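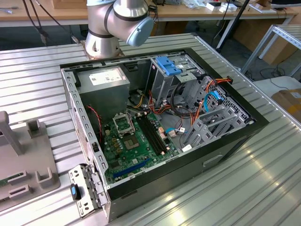

A desktop tower with its side panel off.

Kemville should stop charging people to drop off old computers. The fee is 23 dollars for a desktop and more if you bring a monitor with it, and I think it costs the town more than it brings in.

I live on the Priltstead road, where the shoulder widens out past the feed store. Every spring, when the snow is gone, there are televisions and computer cases in the ditch. Last May I pulled out two towers and a printer and drove them to the transfer station myself. I paid the fee on all three. The man at the window was polite about it and gave me a receipt.

The argument for the fee is that the person who bought the machine should pay to get rid of it. I understand that, and for tires I more or less agree. But a tire wears out and you have to replace it that week or you can't drive. A computer can sit in a basement for ten years. Charge someone to bring it in and it will sit there for ten more, and then the house gets sold and it all goes into a rented dumpster under a layer of carpet.

The town report says 301 electronic items were paid for at the window last year. Kemville has more than 700 households. I have four dead machines in my own house, counting a laptop with no hinge, and I doubt I am unusual. Most of what is out there is not coming in.

Ollier dropped its fee two years ago and put the cost into the general budget. For the average homeowner there it came to less than the price of a sandwich. They take electronics on the first weekend of the month, from eight to noon, and the line moves. They also let people set aside working parts on a shelf by the scale. My neighbor got a power supply off that shelf and ran his son's computer on it all winter. Our station does not allow this. Everything goes in the cage, and the cage is locked.

I would like to see a shelf too, but it is a separate question and I don't want it to hold up the first one.

Some people will say that outsiders will come in and dump on us. Hassanpour Hauling already checks stickers at the gate for household trash, and the same sticker would cover this. A business with 40 old machines from an office move can still be billed.

The fee schedule comes up for a vote at town meeting. I plan to vote to strike the electronics line, and I hope others will do the same.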